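Search this forum
Advanced search
Keywords
Last updated: Jan 3, 2018

Hand-held grippers – Ultulus vs Nyitrai jaws, anyone run both?

torquewench
Trying to settle on one pair of hand-held grippers for two-handed demos before we lock the arm side in. Short list is the Ultulus and the Nyitrai. Same weight near enough, same plug, both want a cable out the back. Had the Ultulus pair on loan since September, Nyitrai for a fortnight.

First impressions. Ultulus jaw opens wider, housing is a brick. Nyitrai trigger is nicer, jaw pads are rubbish on anything flat and slippery. Pads wore shiny on me after 2000 closes (I log them, yes I'm that person). Anyone got real hours on either? Don't want the brochure, have the brochure.

gumleaf_servo
Ran Nyitrai all last year. Pads are a consumable, treat them like one. Swap for 3 mm silicone sheet, contact cement, done. Cost me less than lunch. The trigger is why you buy it, your forearm will thank you by arvo tea.

Ultulus I tried for one day and gave it back. Too nose heavy.

torquewench
Silicone sheet, ok, will try. What durometer?

gumleaf_servo
Whatever the rubber place had on the counter. Soft. Sorry, not helpful.

Tiburcio Orozco
Disagree on nose heavy. It's nose heavy if you hold it like a drill. Hold it from underneath and let the housing sit over your hand, wrist stays straight. We do all our two-handed plate work like that at Stimbridge and I wouldn't go back to a trigger.

The test I'd do before spending anything: one thin stiff part, both grippers on it, lift it clear of the board, tilt it, put it down. Everything wrong with a gripper shows up there. Pads, jaw slop, fins knocking each other, cable tugging on one side. Single-hand pick and place hides the lot.

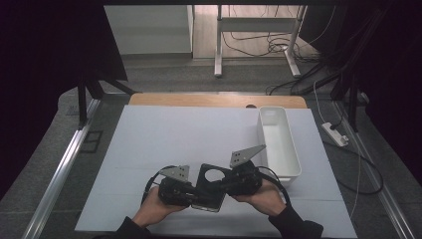 Plate test over the foam board, both jaws on, bin out to the right.

Things I look at on that one:

Fin clearance. Fins angled away from each other is what you want. Ours would touch if you brought the jaws together on a small part with the fins mounted straight, lost a whole set of recordings to that before we shifted the brackets.

Cable. Leave a proper loop out the back before it goes anywhere near your sleeve. Pull it tight and the gripper twists in your hand when you reach for the bin. Doesn't matter how good the encoder is after that.

Corner droop. If the low corner of the plate creeps while you hold still, it's your pads, and no controller setting is going to fix it.

pixelwombat
Nice setup. Are the fins for tracking or just where you bolt the marker? I've got mine flat on top of the housing with no angle at all and I lose pose every time I roll my wrist past a certain point.

Tiburcio Orozco
Tracking reference, ours. Angle was trial and error with cardboard ones first. Flat on top is fine for one hand. With two you'll end up with your own forearm in the way half the time.

saltbush77
Going to be the grump here. You are all comparing grippers by how they feel in a human hand and the arm doesn't have a hand. What matters is whether the jaw on the arm closes the same as the jaw you're squeezing. Ultulus hand unit and Ultulus arm unit are NOT the same stroke, ask me how I know. 4 mm short on the arm side at full open on mine. Every demo that used the wide grip was junk.

Nyitrai is the same jaw casting both ends. Boring, correct. Buy that.

torquewench
4 mm?? That's not in the drawing.

saltbush77
Measured it myself with calipers, three times becuase I didn't believe it either. Could be my batch. Serial starts 3172 if anyone wants to compare.

Tiburcio Orozco
Mine match to within what I can measure. Different batch clearly. But agree with the general point, check both ends before you record anything. I just don't agree it makes the hand feel irrelevant. A tired operator gives you bad demos on a perfect jaw.

saltbush77
So give them a break every twenty minutes. Cheaper than a new gripper.

gumleaf_servo
Both of you are right, moving on. Controller? That's where I got burnt. Nyitrai box drops packets if both hands are on the one hub.

torquewench
Using the Jusia controller with both. No drops so far, but I've got each side on its own port. There's lag on the left I can't explain. Swapped cables, lag stayed on the left. Swapped grippers, still left. So it's the port or it's the software, havent dug in.

pixelwombat
Jusia polls the ports one after the other unless you change the setting under timing. Second port is always a tick behind. Took me ages to find it, the menu name makes no sense.

torquewench
Oh you're kidding. Will check tonight.

mallee_bolt
Bit off topic – what are people using for a work surface? I've been on bare ply and the depth camera hates the grain. Thinking white foam board, but worried it'll dent when I set heavier parts down.

Tiburcio Orozco
It dents. Flip it, then bin it. Dark parts on white are easy to pick out, worth it for that alone. Seams between boards don't bother our cameras but tape them if yours are fussy. Just don't use shiny tape.

mallee_bolt
Cheers. And white bin on white board, doesn't that vanish?

Tiburcio Orozco
Walls throw enough of a shadow under our lights. If yours are really diffuse, maybe get a grey one.

saltbush77
Get a grey one.

torquewench
Update. pixelwombat was spot on, timing setting, lag is gone. Owe you a beer.

Did the plate test with both pairs, aluminium offcut, held from underneath like Tiburcio said. Ultulus: no creep, but my right wrist was cooked after a dozen goes. Nyitrai on stock pads: crept every time. Nyitrai on silicone: crept once, then I cleaned the plate properly and it didn't.

Also put calipers on the Ultulus. Hand and arm side match on mine. So saltbush either has a bad batch or a bad set of calipers :)

saltbush77
Calipers are fine thanks. Sent it back, will see what they say.

torquewench
Leaning Nyitrai plus silicone. Still want to try it with the fins angled out before I order. Anyone got the bracket file?

Tiburcio Orozco
I'll dig it out. It's drawn for the Ultulus bolt pattern so you'll have to move two holes.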